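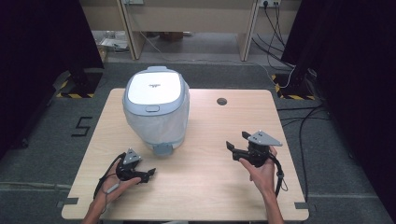 Damilola Okonkwo has cooked rice for other people most of her working life, and she still measures the water with a cup.

“People tell me about the knuckle trick,” she says. “It works if it's your pot and your knuckle. I've got three cookers and they're all different widths.”

Okonkwo runs the Thursday lunch at Aquino, a neighbourhood hall where a plate costs $3. On a busy day she serves 76 people. The rice comes from electric cookers, and she is particular about how they're treated.

The first rule is that rice gets washed in a bowl and never in the inner pot. “You scratch the coating, then it sticks, then somebody goes at it with a fork,” she says. “After that you might as well buy a new one.”

Once the switch clicks over, the lid stays shut for ten minutes. Salim Laizer, who helps her serve, admits he used to open it early. “I wanted to see if it was done,” he says. “She moved me to salads for a month.”

Okonkwo wipes the rim and the underside of the lid after every batch, and leaves it open overnight so the seal can air out. She favours a plain table with nothing overhead, as steam will lift the finish off a cupboard – she learned that at home.

Asked what she'd buy with a bigger budget, she doesn't take long to answer. “Better rice,” she says. “The cookers are fine.”

Lunch is served from noon until the pots are empty.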